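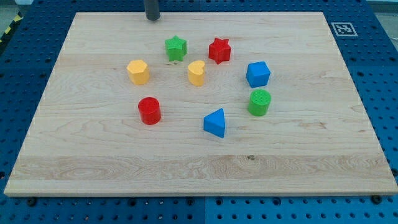 Replacement lid for a shape sorter: how much clearance around each hole?

Posted by Laurinda Marinho
Tuesday, February 25, 2020

The lid of our shape sorter split and I want to make a new one out of maple. The blocks are plastic: stars, a heart, a hexagon, a cube, cylinders and a triangle. The cube measures 55 mm across. I traced each block and cut a test hole on the pencil line, but the cube binds when it goes in at an angle. The star is worse. How much should I add, and does it need to differ by shape?

Palesa Ngubane
Add 2 mm to the overall width of the cube and cylinder holes, so 1 mm per side. A pencil tracing already runs slightly large, but unevenly, so measure with calipers and draw the hole from the numbers. For the star and the heart, offset the whole outline by the same 1 mm. The inside corners at the star's points are where it catches. Drill a small relief hole at each tip before you saw.

Check every block against every hole before you sand. With a loose fit, a cylinder may drop through the square hole if its diameter is less than the cube's width. Extra clearance won't cause that, but it makes it easier.

Lid thickness matters too. At 19 mm a tilted block jams partway down. Plane it thinner or chamfer the top edge of each hole — I would do both.

Wunau
Just use a file until they fit. Did mine in plywood last July, took an afternoon. The heart was annoying.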